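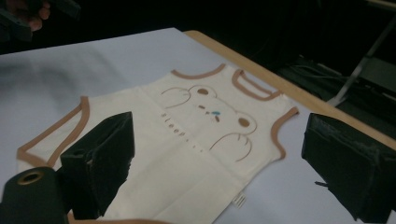

4.2 Release timing and fan talk on Wirel

The second question was whether the gap between a trailer and the movie itself changes how fans talk. We had expected it would. Short gap, loud talk. Long gap, people drift off. The data only half agree.

We pulled threads from Wirel, the fan board, for the teen drama Drallbridge and the summer movie that shares two of its leads. Collection closed 1/31/20. Threads with fewer than 100 replies were dropped, as in Section 3. What was left got sorted by topic: cast, plot guesses, soundtrack, release date, other. "Other" is a mess and we say more on that below.

Cast talk won in every week we looked at. Not a surprise. During the show's mid-season break it grew further, and most of the growth came from threads started by accounts that had never posted about the movie before. So the break pushed viewers of the series toward the movie, or at least toward talking about it. Whether they then watched it we can't say – Wirel has no viewing data and the streaming service does not share any.

Release date threads behaved differently. They spiked on the day of the trailer, went flat, then spiked again when the date was moved from April. The second spike was the bigger one and it was angry. Lévesque, the fan newsletter we used as a check, shows the same shape with a lag of 2 days (it has editors, who need time). Hullach, the smaller board, shows nothing at all. We think Hullach users simply had not heard. Its threads from those weeks are nearly all about the books.

The "other" group took in merchandise, gifts, crafts, and off-topic posts.

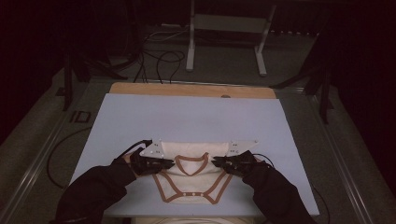
Figure 6. Cream baby bodysuit with brown trim and three snaps, laid flat on a light blue board.

We first meant to leave this group out. Two coders read it anyway and disagreed on 7 threads, all of them cases where a craft or gift post turned into plot guesses partway down. These were settled by going with the first post. A different rule would move a few threads into plot, but would not change teh ranking.

One more point on tone. Posts during the break were shorter, with more capital letters and more exclamation marks. We read this as excitement, though it could also be that newer accounts just write that way. Splitting by account age helped a little. The older accounts got shorter too, only less so. Mood words were no use here, the same handful turn up in happy posts and in furious ones.

Limits: one show, one movie, English posts only. Deleted threads are not in the set and there is no way to know how many their were. The soundtrack group was too small to test and is left out of the next section, where we turn to spoilers.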